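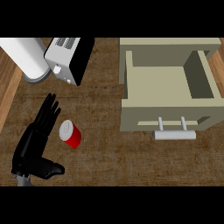

A simulated kitchen task from the Nirside build: a black robot hand, a small red can and an open drawer.

January
By the Berley workshop desk

BERLEY – A shared workshop on the edge of town says its home-built kitchen robot is coming along well. So far, most of the evidence for that is on a computer screen.

The project, called Nirside, has been going for 13 months in the back half of the Prokum workshop, where members pay a monthly fee for bench space and use of the machines. The plan is a single arm with a five-fingered hand that could be bolted to an ordinary counter and trusted to put things away. The group wants it to pick up a can, set it in a drawer and push the drawer shut.

It does this in simulation, according to the group's latest update, which was posted to the workshop's notice page along with a rendered view of the setup. The hand stands open on a dark wood surface beside the can, with a white appliance behind it and a beige cabinet to the right. The drawer is already pulled out.

That last detail matters more than the update lets on. Opening a drawer is one of the harder jobs on the group's own list, and the runs it reports all begin with the drawer open. Asked about this, the group said opening would be "a separate module" and that work on it had started. It did not say when it would be done.

The update lists 2,371 simulated attempts since the fall. It does not give a success rate. It says the results are "very encouraging" and that failures were "mostly at the edges," a phrase the group later explained as meaning cans that began too far from the hand or too close to the cabinet. In a real kitchen, that would seem to cover a lot of cans.

There is real hardware, though less of it. The arm is on a bench at Prokum and can be moved by hand controls. The hand is a kit bought secondhand and rebuilt with new cables, and on the evening this reporter visited, it closed on a foam block and held it for a while. A full can was not tried. The group said the grip settings were being changed that week and it did not want to risk a spill near the power supply, which is fair enough.

Members who pay for the same space have mixed feelings. The bench has been taken up since the project began, and a woodworking class had to shift to the front room because of it. The group covers its own parts, but the computer running the simulations is the workshop's, and it runs through the night. A request to put a separate meter on that outlet is waiting for an answer.

Nirside is getting some outside help. Thammasiri, a small parts shop that sells motors and bearings by mail, has given the group a discount and lent it a spare wrist joint. The shop's name now appears on the project page under the heading "partners." The shop told us it would call itself a supplier.

The question hanging over the whole thing is how much of what works on the screen will work on the bench. Simulated cans have the same weight every time. Simulated drawers slide smoothly unless told otherwise. The group says it has begun to vary both – heavier cans, stickier drawers, different light – and that the arm's software copes. Those runs are not in the update either.

None of this makes the project a waste of time. Several members have learned to wire motor controllers and write control code who could do neither before, and the rebuilt hand is a careful piece of work. But the notice page describes Nirside as "a kitchen helper, nearly ready," and what we saw was an arm on a bench and a program that can put away a can when the drawer has been opened for it.

The group has promised a public demonstration with a real can and a real drawer. It was first set for last summer, then moved to the fall. The new plan is for 5 p.m. on an evening next month, in the front room, with space for 30 people. Entry is free. The group would not say whether the drawer will start open or closed.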